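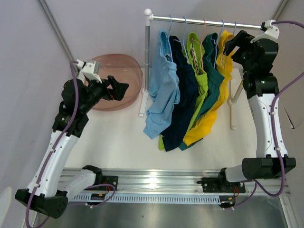

Small rack with five garments, white tabletop.

Kadidari Tabletop Garment Rack

Sold by Susham Shop Supply
Item no. 531
Ships flat in one carton

The Kadidari is a small hanging rack made for counters, craft fair tables and store windows. It holds doll clothes, baby clothes, pet sweaters, scarves and sample pieces. The rail is steel tube with a powder coat finish. The two end frames are also steel, and the feet have rubber pads so the rack stays put on glass or painted wood.

We have carried this rack in one form or another since the shop opened. The current version has a thicker rail than the old one and a wider foot. Parts from the old version do not fit it. If you need a rail or foot for an older rack, write to us with the length of the rail and we will check the parts bin.

Sizes

Short: rail 12 inches, height 14 inches
Standard: rail 18 inches, height 16 inches
Long: rail 24 inches, height 16 inches

All three sizes use the same end frames and screws, apart from the Short, which has lower frames. You can buy a longer rail later and put it on Standard frames.

Colors

White, black and sand. Sand is a warm light tan. The Long comes in white and black only. Small differences in the finish between batches are normal, so if you want several racks to match exactly, please order them together.

What is in the carton

One rail
Two end frames
Two cross braces
Four rubber foot pads, already fitted
Eight screws and a hex key
One printed instruction sheet

Hangers are not included. See "Hangers and add-ons" further down.

Load

The Standard rack is rated for 900 grams spread along the rail. That is enough for a row of cotton baby tops or a good number of doll dresses. It is not made for adult coats or wet laundry. The Short has the same rating. The Long is rated for 1000 grams with both braces fitted. Hang heavier pieces near the ends and lighter ones in the middle.

Putting it together

Lay both end frames on a towel. Attach the cross braces with the screws finger-tight, then fit the rail into the sockets at the top. Stand the rack up on a level surface and press down lightly on the rail until all four feet touch. Tighten the screws with the hex key. Do not use a power driver; the threads are fine and will strip.

If the rack rocks after assembly, loosen the brace screws half a turn, press down again and retighten. That fixes nearly every case we hear of.

To pack it for travel, remove the rail and leave one end frame attached to the braces. The Standard then fits in most show totes. We sell a cotton bag for the Short and Standard sizes, with a pocket for the screws.

Hangers and add-ons

Fillero hangers, 6 inch: for doll clothes and newborn sizes. Pack of 10.
Fillero hangers, 8 inch: for baby and toddler sizes. Pack of 10.
Fillero clip hangers, 6 inch: for skirts, pants and bibs. Pack of 5.
Kakakhel card holder: clips on the rail and takes a price card up to 3 inches wide.
Spare foot pads: set of four.
Cotton carry bag: Short or Standard.

Standard toy hangers from other makers usually fit too. The rail is half an inch across, so check that the hook opening is wider than that.

Care

Wipe with a damp cloth and dry it. Avoid scouring pads and anything with bleach in it. If the finish chips, touch-up enamel from a hardware store works well on the white and black. We do not stock touch-up paint for sand.

Questions we get

Can I use it outdoors?
For a day at a market, yes. Light fabric catches wind, so tie or clamp the braces to the table. Do not leave the rack out overnight.

Is it a toy?
No. It is a display fixture with small parts. Keep the screws and foot pads away from young children.

Can the rack be mounted on a wall?
No. The end frames have no mounting holes and should not be drilled.

Do you sell to stores?
Yes. Wholesale pricing starts at 27 racks, and sizes and colors can be mixed. Naheed Minhas handles store accounts and can send a price list. Please include your resale number when you write.

I lost the instruction sheet.
The steps above are the same as the printed ones. We can also mail a new sheet with any parts order.

Shipping and returns

In-stock racks leave our warehouse within two business days. Orders placed in December may take longer. Each rack ships in its own carton, and we do not combine cartons unless you ask, as the finish can rub.

You can return an unused rack within 30 days in its original carton. Return postage is paid by the buyer unless the rack arrived damaged or we sent the wrong item. For damage, keep the carton and send us a photo of it along with the part. We replace single parts where we can, and otherwise send a whole rack.

Warranty

Welds and rail are covered for two years from purchase. Foot pads, finish wear and stripped screws are not covered. Keep your order number, which also appears on the packing slip.

Stock note, Mar 17, 2025: Standard in sand is out of stock. White and black are available in all sizes. To be told when sand is back, leave your email on the order page and choose "Standard, sand."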